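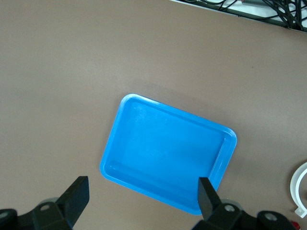

I sell and set up tabletop arms for a living, and the question I get most on the phone is whether one of them can do the dishes yet. Short version: bits of it. The Jelitz 2 is the arm I'd point most people to, a two-finger, bolt-it-to-the-bench kind of machine, and it's good at dull jobs you can lay out flat. Trays are my favorite test. An empty one like the blue tray, with a raised lip all the way around, gives the fingers an edge to go for, and it can sit at any old angle on the table as long as there's clear space beside it. Plates are harder (no lip worth mentioning on most of them), and a stack of wet plates is still a job for you, sorry!

What it does well in my shop: moving trays from bench to rack, sorting parts into bins, putting lids on boxes, wiping a flat counter if you give it a sponge with a handle. I had one on tray duty all through June and I only went over to bother it when the rack was full.

What it does badly: laundry. I've tried. It'll pick up a sock, and it'll put the sock down somewhere, and I wouldn't call that folding. Clear glasses are a gamble too, and anything in a plastic bag is a mess — the bag moves, the arm goes where the bag used to be, and you end up doing it yourself.

Now the boxes and what's in them. The Jelitz 2 comes with the arm, the two-finger gripper, a wrist camera, the power supply and a bench clamp. Reach is 800 mm and it'll carry 2 kg at full stretch, so a loaded roasting pan is out. The Avine finger set is $29 and I'd get it on day one, the rubber faces hold slick plastic much better than the stock ones. If you want the arm to work both ends of a long counter, the Beaulieu rail gives you 1000 mm of travel, and yes, you need to bolt it down properly.

Software is Bollico, which is included. You show the arm the job by hand a bunch of times, it has a go, you fix what it got wrong. Plan on a weekend for your first chore, and keep the lighting the same while you're at it. Mine got very confused when I swapped a lamp.

Would I put one in a home kitchen? If you like tinkering, sure, you'll have a great time. If you just want a clean kitchen, wait a while longer — I still load my own dishwasher every night. For a small shop with one boring job that repeats all day, I'd say go for it now.

In stock as of October 2026. Rails ship separately from the arm, so you may get two deliveries. Send me a note about your chore and your counter before ordering and I'll tell you if I think it'll work.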